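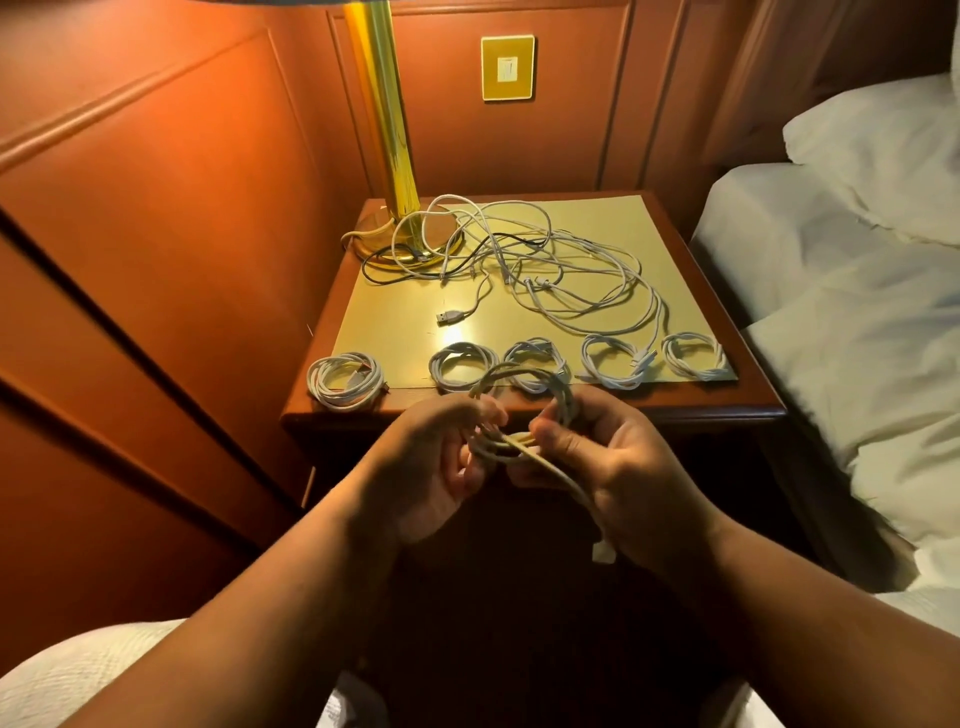

## Thread: Ikau open day, cable station

**dl_caltolow** – Thu 31 August
Went through the Quartey open day. The talk by Loredana De Luca covered cable coiling: white charging cables on a nightstand, finished coils along the front edge, the tangle behind. Runs were capped at 15 minutes. Anyone else attend?

**hexnut60**
I was in the 13-person group after yours. Coiling is the wrong benchmark. Nobody buys a robot for that.

**dl_caltolow**
Disagree. A cable has no fixed shape, so there's no stored grasp to fall back on. The black one in among the white is a fair sorting test as well.

**pallet_jack**
Coil size is what I'd measure. The fourth was wound looser than its neighbours. Fine for a drawer, poor for packing.

**hexnut60**
Loose is kinder to the cable. My complaint is the lighting – one brass lamp and a nightstand front lost in shadow. Try it under shop fluorescents.

**lhorrocks**
Lacey Horrocks, Bodovlow. Hotel rooms are the target, so lamp light is the correct condition. I'd like to see connector ends tucked in, though.

**pallet_jack**
Agreed on the ends. Is the September session booked out?

**lhorrocks**
6 places left as of this morning.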